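搬家后的第一个月，厨房怎么收

01/05/2021

搬到 Gillby 路这边的房子以后，最头疼的是厨房。原来的厨房有一整面墙的柜子，现在只有水槽下面两扇门，加上灶台右边一条 35 厘米宽的台面。东西却一样没少。

头几天我把箱子全拆了，堆在客厅地毯上，想先看看到底有多少。锅有大有小，盖子比锅多，还有一套 Brilard 的刀，买来以后只用过其中一把。勺子、漏勺、削皮刀这些小件最占地方，每一件都不大，放进抽屉就互相卡住，拉都拉不开。

朋友 Tyra Sandberg 来过一次，她以前租的房子更小。她的建议是先不要买收纳用品，把每天要用的拿出来，其余的装回箱子，过一阵子再看有没有想起它们。我照做了，最后留在外面的一共 9 件。箱子里的东西，到现在只开箱找过一次，找的是擀面杖。

剩下的问题是这 9 件放哪里。抽屉只有一个，给了筷子和刀叉。墙是瓷砖，房东不让打孔，粘钩我试过两种，油烟一熏就往下掉，半夜掉下来一次，吓了一跳。后来还是决定用立着的架子，能转能挪，擦台面的时候整个拿开就行。

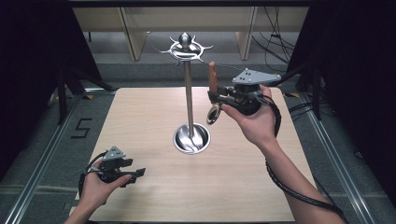
不锈钢立架，顶上一圈弯尖，底座是圆的。

架子的事定下来以后，我又去看了调料。以前习惯买大瓶，觉得划算，这次清出来三瓶过期的，其中一瓶胡椒粉连封口都没撕。现在改买小瓶，用完再买。楼下的 Shaikh 杂货店开到很晚，走下去几分钟，没有必要在家里囤。

米和面还是换了密封罐。老房子潮，上个月米里生了虫，整袋倒掉，挺心疼的。罐子是在 Tekamska 网店订的，连运费 344，比我预想的贵，不过盖子很紧，目前没有问题。标签我用的是普通胶带，写上买的时间，撕下来也不留胶。

冰箱是房东留下的，冷冻层结了很厚的霜。除霜那天我把里面的东西全放进保温袋，断电，开着门等了一个下午，地上铺了三条旧毛巾。除完以后多出小半层的空间，刚好放冻饺子。

还没解决的是垃圾桶。水槽下面有水管，放不进去，放外面又挡门。暂时用一个袋子挂在柜门把手上，每天晚上倒。如果有人家里也是这种格局，欢迎留言告诉我怎么放的。

下次写阳台，那边还堆着没拆的书。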